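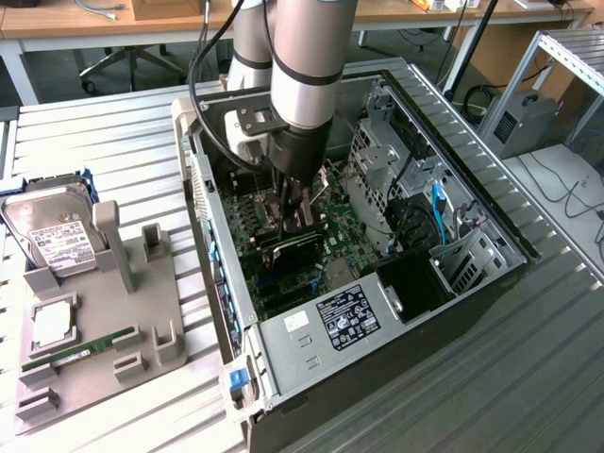

# Where Old Computers Go: A Survey of Orkstead Households

Siamak Rostami and Tuấn Hồ
Final report, Urban Studies project
13/04/2024

## 1. The question

Orkstead has a city e-waste drop-off on Samonte Road. It is free, it is open on Saturdays, and according to the city newsletter it is "popular." We wanted to know who it is popular with. Tuấn's parents have lived here for years and own three dead laptops and a desktop that serves as a plant stand, so we had our doubts going in.

Our question was what people in Orkstead do with a computer once it stops being useful. Our hypothesis was "nothing."

## 2. Method

We wrote a one-page survey and put it through 862 mailboxes in the Stenach and Finudach neighborhoods. We got 53 back. Our adviser described this response rate as "a finding in itself," and we have chosen to take that kindly.

The survey asked:

- how many unused computers are in the home
- where they are kept
- why they are still there
- whether the person knew about the drop-off

We also did follow-up interviews with five people who checked the box saying they would talk to us. One of them mostly wanted to talk about parking.

The first version of question 2 offered "closet," "garage" and "other." So many people picked "other" that we had to read all the handwriting, and Siamak would like his Sunday back.

## 3. Results

Most homes that answered had at least one computer nobody used. Garages and closets led, followed by "under the bed" and "my brother's house." One tower is holding a door open in Finudach and is, by its owner's account, doing better work now than it did under Windows Vista.

The reasons people gave fell into two big piles. The first was photos. People believe there are pictures on the old machine that exist nowhere else, and they plan to get them off someday. When we asked in interviews what day that might be, the mood changed.

The second was worry about personal data. Several people had heard that deleting files isn't enough, which is true, and had concluded that the safe choice was to keep the computer forever. One woman in Stenach took her hard drive out and buried it. She asked us not to say where, and we don't know.

Only 20 of the people who answered knew the drop-off existed. Of those, a few thought it charged a fee. It did, until last May, and the sign still says so.

## 4. Problems with our data

People who fill in a survey about old computers probably have feelings about old computers. We didn't reach apartment buildings with locked lobbies, so renters are mostly missing. We also never defined "unused," and at least one household counted a working machine that belongs to a teenager.

## 5. Recommendations

The city should fix the sign. It should also offer help copying files and wiping drives at the drop-off, even one Saturday a month. Four of our interviewees said they would bring something in if that existed. The fifth said he would come if there was parking.

The plant stand is still in use.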